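Suchen Erweiterte Suche Suchbegriff eingeben

3.2 Material und Ablauf des Faltens

Frottier- und Fleeceware unterscheidet sich beim Zusammenlegen vor allem in der Randsteifigkeit. Während gewebtes Frottier am Saum eine deutliche Kante bildet, bleibt Fleece auch dort nachgiebig und rollt sich leicht ein. Für die vorliegende Untersuchung wurde die Fleeceware der Serie Grilton gewählt, deren Flor kurz ist und deren Saum mit einer einfachen Naht umgelegt wird. Die Handtücher wurden vor der ersten Messung bei 30 Grad gewaschen, liegend getrocknet und bis zur Verwendung ungefaltet gelagert. Weichspüler kam nicht zum Einsatz.

Als Unterlage diente ein Tisch mit heller Holzoberfläche. Vorversuche auf einer gummierten Matte (Typ Hakwood) ergaben eine zu hohe Haftung: Das Tuch ließ sich zwar glatt auflegen, beim Nachziehen der zweiten Ecke verzog sich jedoch die erste. Auf der glatten Fläche gleitet die Ware nach, was die Ausrichtung der Kanten erleichtert, aber eine gleichmäßige Spannung zwischen beiden Ecken voraussetzt.

Der Ablauf folgt dem Schema nach Vunovgate und umfasst 5 Schritte: Aufnehmen der beiden oberen Ecken, Straffen der Oberkante, Ablegen, Umschlagen zur Hälfte, Umschlagen zum Viertel. Ein abschließendes Glattstreichen ist im ursprünglichen Schema vorgesehen, wurde hier aber weggelassen, um die Lage der Falten nicht nachträglich zu verändern. Pro Handtuch wurden 20 Durchgänge ausgeführt, insgesamt über 2000. Zwischen zwei Durchgängen wurde das Tuch jeweils vollständig geöffnet und gewendet, damit sich keine bleibende Bruchkante im Flor ausbildet.

Bewertet wurden der Versatz der Ecken und der Verlauf der Saumkante. Kritisch ist erwartungsgemäß der Übergang vom Straffen zum Ablegen. Wird die Oberkante zu früh entlastet, entsteht ein Wulst, der beim ersten Umschlagen als Rolle mitgeführt wird - der Versatz an der gegenüberliegenden Seite nimmt dann zu. Die Florrichtung wurde protokolliert, aber nicht als eigene Einflussgröße ausgewertet.

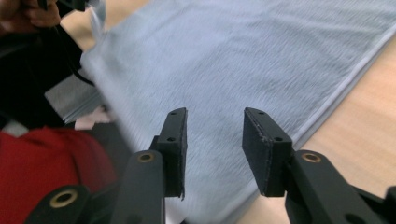
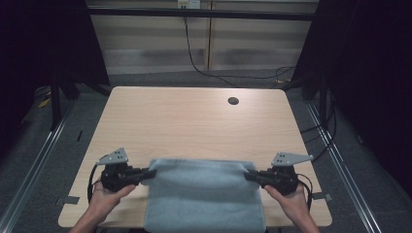
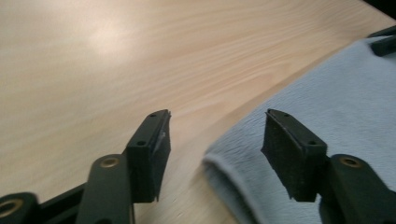

Abbildung 4: Hellblaues Fleecetuch auf der Tischfläche. Mittleres Bild: straff gehaltene Oberkante. Letztes Bild: eingerollte Falte.

Sachdeva wendet hierzu ein, dass der Eckenversatz allein die Faltqualität nur unzureichend beschreibe. Bei Fleece könne ein Stapel auch dann ungleichmäßig stehen, wenn alle Ecken deckungsgleich lägen, da der Flor an der Umschlagkante unterschiedlich stark zusammengedrückt werde. Vorzuziehen sei eine Messung der Stapelhöhe an beiden Längsseiten, und zwar erst nach einer Ruhezeit von 30 Minuten. Für Frottier halte man den Eckenversatz dagegen für ausreichend, sofern die Ware nach dem Waschen nicht geschrumpft sei.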